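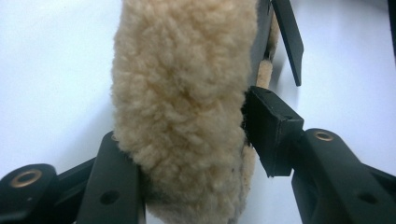 November 8, 2019

I moved to Ellwood in the spring and have been meaning to write about the walk up to Flostgate ever since. I have done it four times now. The last time was in the first week of this month, in thin sun with a cold wind out of the east.

The path starts behind the chapel, goes through a kissing gate and then follows a wall for over a mile. It is easy going until the second stile, where the step has rotted through on the far side. I reported it to the council in August and got a reference number back. The step is still rotten. If you have a dog you will need to lift it.

After the stile the ground gets wet. The map shows a track but there isn't much of one, so keep the wall on your left and head for the two hawthorns. I wore my old boots and regretted it by the hawthorns. New ones are on the list after the car has had its MOT.

Flostgate was a farm until the fifties. I looked it up at the library in Kuvevlow, where they have the parish books on a shelf next to the large print. The oldest entry I found gives 588 sheep on the hill and 40 acres of meadow. By the time the last family left, the flock was down to almost nothing and they were selling eggs at the roadside. What remains is the house, without its roof, and a barn that the present owner uses for hay. There is a good stone trough by the door, and I had my sandwiches sitting on the edge of it.

Viola Morelli, who has the flat below mine, came along this time. She grew up in a town and walks faster than anyone I know. We disagreed about whether to carry on to the top. I wanted to, she had a bus to catch at ten to four, and we went down. She was right about the bus, as the next one isn't until after six.

The way back can be done by the lane, and I would take it in winter. It is longer and there is no verge for the last stretch, but it is dry. You come out by the Nernivance tea room, which shuts at the end of October and won't open again until Easter. I knew that and still tried the door.

My step counter said 3,436 when we got to the hawthorns, and then the battery went, so I can't give you a total. Allow three hours with a stop for lunch. Parking at the chapel is free except when there is a service.

Next time I want to go on to the top and down the other side, if I can find someone to pick me up. I have asked my brother – he says to ask again when the clocks have changed back.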